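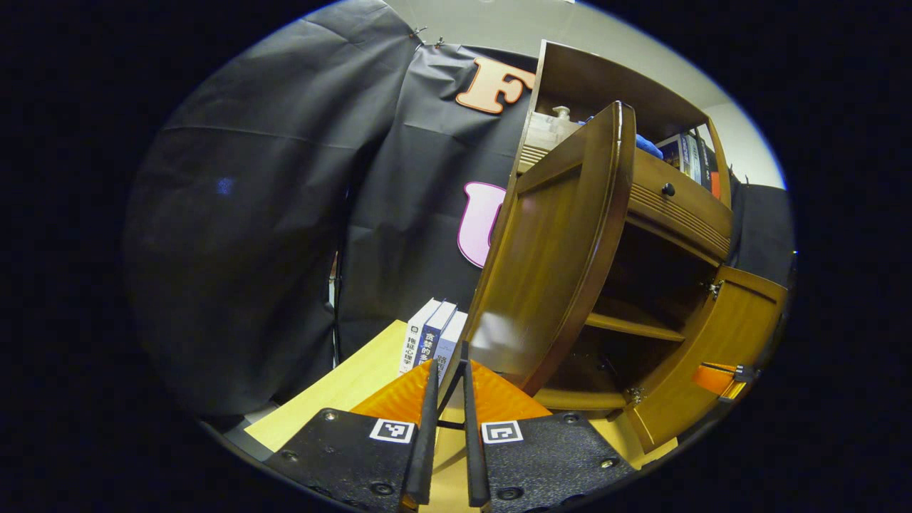
Wamham Cabinet Notes

README for the furniture and storage records, release 2
Maintained by Gumaro Espinoza
Last revised June 1, 2023

Contents

This folder holds written records of household cabinets, sideboards and small cupboards, with emphasis on how they open, how they are divided inside and how they are put back in order. It was compiled at the Wamham house and at two other addresses, referred to as Ovport and Fourie. The release has 2181 entries covering 76 pieces of furniture. Each entry deals with one opening, closing or tidying of one piece.

The notes are meant for people who catalogue, repair or fit out domestic storage. They have also been used to check the wording of inventory forms.

Files

pieces.csv – one row per piece of furniture
parts.csv – one row per door, drawer, shelf, knob or hinge
entries.csv – one row per opening, closing or tidying
terms.txt – the word list used in all three tables
changes.txt – corrections made after release 1

All files are UTF-8 with comma separators. Text fields are quoted. Empty means not recorded; a dash means recorded as absent. The two must not be merged on import.

Fields in pieces.csv

piece_id: number, never reused
house: Wamham, Ovport or Fourie
room: as named by the household
finish: plain colour words, for example honey-brown varnish
layout: short text, from the top down
condition: good, fair, worn, or under repair

Timber species is not a field. Release 1 had one, and the entries in it were guesses made from the colour of the varnish. The column has been removed and should not be rebuilt from older copies.

Fields in parts.csv

part_id: number
piece_id: links to pieces.csv
kind: door, drawer, shelf, knob, hinge, catch
side: left, right or centre, as seen by a person facing the piece
face: flat, raised, grooved, glazed
edge: straight, arched, moulded
note: free text

Left and right always refer to the viewer facing the front with the doors shut. A left door stays the left door when it is swung fully open. This was applied unevenly in release 1 and accounts for most of the lines in changes.txt.

A common layout in the Wamham records is a drawer above a lower compartment with a pair of doors and an inside shelf. For a wooden cabinet of this type the layout field reads: drawer with grooved front, dark round knob; two doors below; shelf inside. Door panels that stand proud of their surround are entered as raised. If the top of the door curves upward, the edge is entered as arched, even where the lower edge is straight.

Fields in entries.csv

entry_id: number
piece_id, part_id: as above
action: open, close, empty, wipe, refill, adjust
start_state and end_state: shut, ajar, open
contents: general words only (crockery, linen, paper, tins)
remark: free text

"Ajar" covers any position in which the catch is free but the hand would still have to move the door to reach the shelf. "Open" means the shelf can be reached. No angles were measured. Where both doors of a pair were moved, there are two entries, in the order in which the doors were moved.

Method

Work began in April with the Ovport pieces and moved to Wamham once the forms had settled. Each piece was recorded shut, then opened part by part, then emptied if the household agreed. Shelves were wiped with a damp cloth and left to dry before anything was put back. Heavy crockery went on the lowest level. Drawers were taken out only where they ran freely.

Door hinges were checked by lifting the free edge slightly. Play was noted in the remark field as none, slight or marked. Screws were tightened by hand where needed, and the action was entered as adjust. No hinge was replaced.

Known problems

Interior shelves are under-described. Many were recorded from the front only, and depth is missing for 89 of them.

Knobs are entered by shape and shade. "Dark" was used for black, very dark brown and tarnished metal alike.

The Fourie pieces were recorded in two short visits and have few tidying entries. Comparisons between houses on that action are not reliable.

Three pieces at Ovport were moved to another room during the work. The room field gives the later position – the earlier one is in changes.txt.

Contents words follow the household's own sorting. A shelf called "linen" may also hold candles or table mats.

Reuse

The tables may be copied and altered for any purpose provided the release number is kept with them. Cosuva holds the paper forms, which contain household names and are not distributed.

Corrections should quote the piece_id and part_id and give the old and new values on separate lines. Send them to Gumaro Espinoza at the Wamham address. Corrections to finish are accepted only from someone who has seen the piece in daylight.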